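Subject: Re: [home-automation] Are we there yet with chores?

On Saturday, a list member wrote:

> The Nalness people say their arm folded 222 towels
> in a row without dropping one. So can we agree the
> laundry problem is solved? My wife would like a date.

I read the same write-up. All 222 towels were one size and one color, and they came off a flat stack. That is a good result, and I don't want to run it down, but it's a long way from my laundry.

At the shop we have had a Tullov cell on the packing line since January. It puts the same four parts in the same tray all day and I'd trust it over me. Last month it did 1468 trays and stopped 103 times. Most of the stops were a bag that had slid over a part. A person clears that in a couple of seconds with one finger. The cell waits for somebody to come over and press the button.

Cloth in a box is worse. The pieces lie on top of each other, a strap or a sleeve runs under three other things, and you can't tell where one item ends until you pull on it. Two grippers help, one to hold and one to pull, but something still has to decide which bit to grab. The Hiso demo skipped that by laying everything out first. Ristić at least starts from a pile, and their arm takes four minutes a shirt.

So my answer is no date yet. Flat towels, yes. Dishes in a rack, nearly. A mixed carton of soft stuff on the dining table, I'd say a person is still faster by a wide margin, and I would plan on that for a good while.

If anyone has run one of these on mixed clothes at home, please post your stop counts along with the good runs. 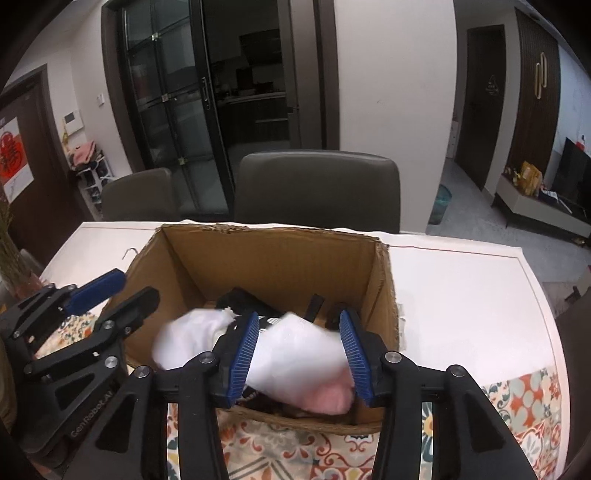
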